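Home Products Handheld Capture Grippers Service Downloads Contact

Onitz Handheld Gripper Pair

Two-handed demonstration capture for manipulation research 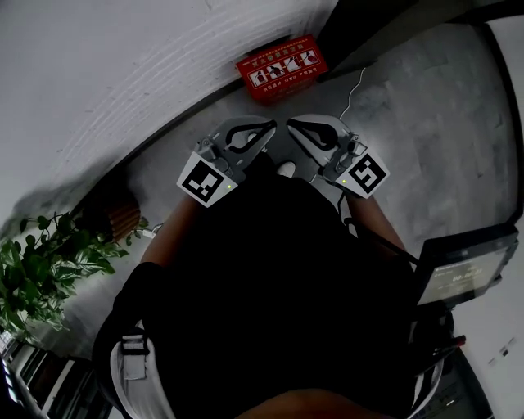
Onitz gripper pair held ready over a concrete floor, green indicator lights on beside both markers.

The Onitz Handheld Gripper Pair allows an operator to record two-handed manipulation tasks without a robot present. The operator holds one gripper in each hand and performs the task at normal working speed. Position, orientation and jaw opening are logged for both hands and can be replayed on any arm fitted with the matching Onitz end effector. The pair is supplied by Plotport to universities, public research institutes and industrial laboratories.

Construction

Each gripper has a light gray plastic body with curved, open-backed fingers. The fingers give slightly under load and close around irregular objects without adjustment. Fingers are attached with screws and may be replaced by the user with the hex key provided. A square black-and-white marker is mounted at the base of each unit for visual tracking. The left and right markers carry different patterns and must not be exchanged.

A green light beside the marker indicates that the unit is powered and ready. Recording should not begin until both lights are on.

Operation

Sessions are started and stopped from the operator display, which shows elapsed time. Plotport recommends that individual sessions be limited to 30 minutes, followed by a rest period. Marker surfaces should be wiped with a dry cloth before each session. Solvents and abrasive pads will damage the printed surface and are excluded from warranty cover.

Cables should be routed clear of the hands and checked for free movement through the full reach of both arms.

Supplied items

2 handheld grippers, left and right
Spare finger set
Connection cables
Hex key
Printed setup guide
License for Onitz Session software, single site

Specifications

Maximum recommended object width: 170 mm
Sessions stored before transfer: 200
Warranty: 2 years, parts and labor

Training and support

A setup course is held at the Galtthorpe training center and is open to all registered purchasers. Instruction covers calibration, marker care, session review and export. The course is led by Roksolana Stetsiuk, with software sessions given by Ostap Dovhaniuk. On-site courses can be arranged for groups; travel is charged separately.

Repairs are carried out by Mykhailiuk under contract to Plotport. Units must be returned as a pair so that calibration can be completed before dispatch.

Ordering

Orders are accepted from institutions by purchase order. Requests for quotations should be addressed to Larysa Marchuk, Institutional Sales, and should state the quantity required and the delivery address. Questions concerning compatibility with existing arms should be sent to Niall Jardine, Applications. The next production batch ships in November.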